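Six weeks of Egger, and then the reading

August 6, 2019

Quick one before I have to go and collect the car. It won't be quick. It never is.

So the translation group finally finished Ferdinand Egger's long story, the one we started in December and then dropped, and then picked up again because Heidrun wouldn't let it lie. Heidrun Lanz, I mean, for anyone new here. She has the German, I have the stubborness. Between us and the others we have an English version of The Ferry at Truvuvley, and last week we read it out in front of actual people in the back room at Budarell.

Notes, in no order, before I forget.

First the title. The place doesn't exist. Egger made it up and gave it that mouthful of a name, and we spent most of an evening on whether to keep it. English readers trip on it. German readers trip on it too, Heidrun says, and he meant them to. Everybody in the story who belongs there says it quickly, and everybody who doesn't belong gets a stumble in the sentence just after. You can't do that with Ferryham. So it stayed. I read it aloud three different ways on the night without meaning to. Fine. Probably the right effect.

Second, the tenses. Oh, the tenses. Egger slides into the present whenever the ferryman's daughter is on the water and back out when she lands, and he does it in the middle of a sentence at least once. Our first draft tidied this up. We all agreed it read beautifully. It was also dead. Heidrun sent round an email with no greeting that said only, put it back. We put it back. It looks like a mistake on page one and by the end I couldn't imagine it any other way.

Third, swearing. The old man swears by objects. By the bucket, by the rope, by my mother's kettle. We tried proper English swearing and he turned into someone off the telly. Went literal in the end. "By the bucket" got the biggest laugh of the evening, and I still don't know if it gets a laugh in German. Must ask.

I should say something about how I worked, as two people have emailed to ask (hello both). Badly, is how. Printouts all over the house, pencil, then typing up far too late. I can't translate on a screen, I start skating. With paper I go slowly enough to hear it. I read every paragraph out loud, first in German, with my terrible accent, then in whatever English I had, and if the English made me run out of breath where the German didn't, I knew something was wrong. Usually a "which". I cut so many whiches.

The final count was 2,918 words, for the section we read. I know because Budarell wanted a running time and I had to guess from the wordcount. Guessed wrong. We went over by the length of a whole interval and the wine people were looking at their watches.

The bit I'm still not happy with is the washing line passage. If you've read it you know the one. The daughter comes back from the far bank and her aunt is taking in the sheets, and neither of them says anything about the brother. It's 19 lines in the Kröger edition and there isn't one adjective in it. Not one! I kept putting them in. I'd go to bed having got it bare and get up and find I had written "the heavy sheets", "the silent yard". Where do they come from? I think English gets nervous when it's left alone with a noun. Or I do.

My working version, for what it's worth:

She took the pegs from her aunt and held them. The sheet came down. Her aunt found one corner and she found the other, and they walked towards each other and then apart, and then towards each other again.

That's it. In German the walking has a verb to itself, something you'd only use for two people and cloth. We don't have it. "Folded" gives you the result and none of the walking. I've had "they folded the sheet between them", "they brought the sheet together", a really awful one with "danced" that I will deny ever writing.

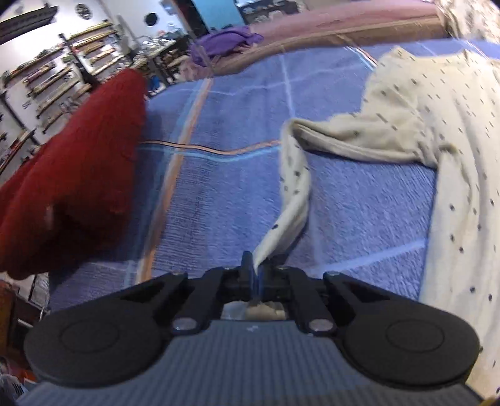

Heidrun read that passage again after the event and told me I was worrying at the wrong end of it. The walking was fine, she said, leave the walking alone, the trouble was "held them". In Egger the girl doesn't hold the pegs, she keeps them, she has them and goes on having them, and four pages later when they turn up in her coat pocket the reader ought to feel it. With my version the reader has forgotten. She would rather have something a bit odd, "she took the pegs from her aunt and kept hold", than something smooth that loses the pocket.

And of course she's right. I'd read that story so many times and never once joined up the pegs and the pocket. I thought the pocket was just a nice detail! So: "kept hold of them". It's in. Too late for the reading but in time for the booklet.

Which brings me to the booklet. There's going to be one. Hemuvis are printing it, small run, both languages on facing pages, and I'm thrilled and also slightly sick. Facing pages means anyone with school German can follow along with a finger and find us out. There is one place where we flat out dropped a clause. Couldn't be helped, it's a pun on a kind of fish and a kind of debt, and there is no such fish in English. I wanted a footnote. Got outvoted. No footnotes in fiction, they said, it's like a hand coming up through the floor. I sulked for an evening and now I think I agree. I might put the fish on here sometime for anybody who cares about it.

The reading itself. Right. Full room, hot, one fan that had to be switched off because it sounded like applause. We took it in turns, one voice for the ferryman, one for the narrator, and I had the daughter's letters. Six letters, all short. I'd practised them standing up in the kitchen and they were very moving in the kitchen. On the night I got to the third one and lost my place, and there was a gap, a long one, and someone told me afterwards that the pause was the best thing in it. I said thank you. What else do you say.

Questions at the end were good. Better than good. A woman near the front wanted to know why the ferry never has a name when everything else in the story does, dogs, spoons practically, and none of us had an answer. We'd all just accepted it. A man asked if Egger was a misery in his other books too (yes, but there are jokes, read the baker one). Somebody asked whether you need to like a writer to translate him. I said no, you need to be able to stand him at breakfast. Sounded clever at the time. I'm not sure it means much.

Somebody else asked how we settle arguments in the group and there was a bit of laughter from our end. We don't vote, mostly, the fish was an exception. What happens is that everyone says their version and then we go quiet and whoever speaks first generally gives way. It's slow. Whole evenings went on "quay" against "landing" against "jetty". (Jetty. Then landing. Then jetty again, the week before the reading, by which time I'd learned it as landing. I said landing on the night, twice. Sorry all.)

Things I would do differently:

Start with the dialogue. I always start at the top and plod, and by the time people start talking I've fixed the narrator's voice so hard that they all sound like him. The aunt sounded like him until May at least.

Read the other stories in the book first. All of them. I came to the Kröger collection through this one and only afterwards found out that the coat turns up elsewhere, on someone else's back. Changes things! We'd called it a jacket.

Not do the second draft when I had a cold.

Next up is the baker story, probably. Heidrun wants the baker, I'd like the one with the two schoolteachers, which is shorter and has hardly any weather in it. Egger's weather is murder. He has a word for rain that has decided to stop but hasn't told anyone, and I've got a page in the back of my notebook with nothing on it except attempts at that. "Leaving rain". "Rain with its hat on", which I'm rather fond of and which will never get past the others.

If you came to the reading, thank you, and if you left a green umbrella it's behind the counter at Budarell. The booklet will be on sale there when it's out and I'll put a note up here too. Comments are open again, I had them turned off by accident for most of the summer and only noticed when my sister complained. Suggestions for the sheet verb very welcome. Also for the rain.

Must go, the garage shuts at six.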